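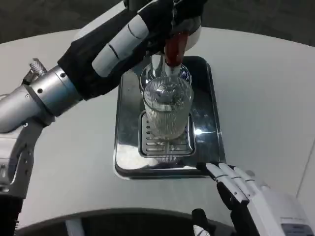
Can I take out the drip tray for cleaning while the drink line is still connected?

The tray can be taken out at any moment when the lever is closed. It has no connection to the tap or to the drink line, so you lift it by the raised rim and carry it to the sink.

Palatik Tabletop Tap with Trondau Drip Tray
Item no. 578
Availability: in stock, ships from Rosbridge

The Palatik is a lever tap for cold drinks served at the table: cold coffee, iced tea, juice without pulp, lemonade and still water. It is delivered together with the Trondau tray, and the two are made to be used as a set. Customers put it in breakfast rooms, office kitchens, waiting areas and small cafés, where guests take a drink by themselves and the table must stay clean between visits.

The tap and the domed base have a chrome finish. The lever handle is dark red and it is mounted on top, so that also a guest who sees the tap for the first time understands where to put the hand. The tray is stainless steel with rounded corners and a raised rim. In the tray lies a slotted grate, also stainless steel, and on the grate stands the glass.

What is in the box

Tap with domed base and red lever handle
Trondau drip tray
Slotted grate
Drink line, 120 cm, with hose clamp
2 spare seals for the nozzle
Cleaning brush for the nozzle
Printed instructions

Glasses are not included. The drink container and the cooler are ordered separately, please see "Goes together with" lower on this page.

How to pour

Place the glass on the grate and bring the nozzle inside the mouth of the glass. Open the lever slowly at first. When the drink runs evenly you can open it fully. Close the lever a little before the glass is full, as a small quantity still comes out of the nozzle after closing. Wait for the last drops before you take the glass away.

With straight, tall glasses the pouring is easiest. Ribbed glass is no problem, the ribs do not touch anything. Wide cups and mugs with a handle can also be used if they stand flat on the grate. Stemmed glasses we do not recommend, because the foot can stand unevenly over the slots and the glass becomes unstable.

Juice with pulp, milk and all drinks with pieces of fruit must not be used with this tap. They close the nozzle and the cleaning is then difficult.
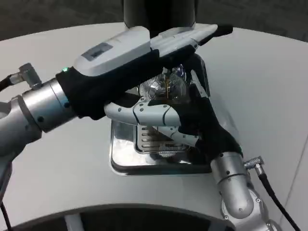
Osagie Table Service Equipment – Product Advice Department, Rosbridge

Choosing the place

The tap needs a flat and level table. A round table is a good choice when guests come from different sides, and in this case we advise to put the tray in the middle, with the tap behind it. On a long buffet, put the set near the end where the guests leave, so that a person who is pouring does not stop the line.

Leave free space on both sides of the tray for glasses that are waiting to be filled. Please do not put paper napkins or sugar directly beside the rim. They become damp very quickly, and paper that falls in the tray sticks to the steel.

The drink line goes out at the back of the base. If the table has no opening for it, the line can be led over the back edge of the table and fixed with the clamp. Be careful that it is not bent sharply at the edge. A bent line is the most common reason when customers write to us that the drink is running too slowly.

The tray and the grate

The grate has parallel slots in rows. It is placed loosely in the tray and needs no screws. When you put it back after washing, press lightly on all 4 corners. If it moves, there is usually something under it, for example a coffee bean or a piece of lemon.

Look under the grate before each service. The tray has no drain, and what is collected in it stays there until you empty it. On a busy morning it is better to empty it once more at 10 a.m. than to carry a full tray across the room. Carry it with two hands and keep it level.

The polished surface of the tray shows fingerprints and water spots. This is normal for this finish and it does not mean a fault of the material. Customers who prefer a surface which is less sensitive can ask us for the brushed version. It has the same dimensions and takes the same grate.

Serving cold coffee

Cold coffee is the drink for which most of our customers buy the Palatik, so we give here some more advice for it.

Filter the coffee well before you fill the container. Fine coffee grounds pass through the line at first and then remain behind the seal, and after some days the lever does not close completely. A paper filter is sufficient. Sugar syrup should be offered separately in a small jug. When it is mixed in the container, it sinks to the bottom, the first glasses come too sweet and the lever becomes sticky.

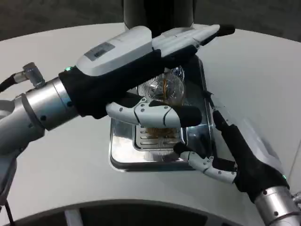
Coffee also leaves a brown film in the line if it stands there during the night. Therefore, at the end of the day, close the container, put a jug under the nozzle and let the rest run out. After this rinse with clean water until the water comes clear. When you change from coffee to another drink, use a new line, as the smell of coffee stays in the hose for a long time and lemonade takes it over immediately.

Cleaning

Every day: rinse the line, wash the tray and the grate with warm water and a mild detergent, wipe the tap and the lever with a soft cloth, and dry everything.

Every week: take off the nozzle by turning it to the left, clean it with the brush and check the seal. If the seal is flat or has a cut, replace it.

The tray and the grate can go in the dishwasher. The tap and the lever handle cannot. Do not use steel wool, scouring powder or any cleaner with chlorine on the chrome parts.

Goes together with

Palatik drink container with lid
Palatik undercounter cooler
Trondau tray, brushed version
Seal set for nozzle
Drink line, sold by the meter

Warranty and spare parts

The warranty is two years for the tap and the tray. Seals and hoses are wearing parts and are not covered. We keep all spare parts in our Rosbridge warehouse, and orders that arrive before 2 p.m. leave on the same working day. In November our warehouse makes its inventory and the delivery can take one day longer.

For a question about the installation, please write to the Product Advice Department and give the item number and the kind of drink you want to serve.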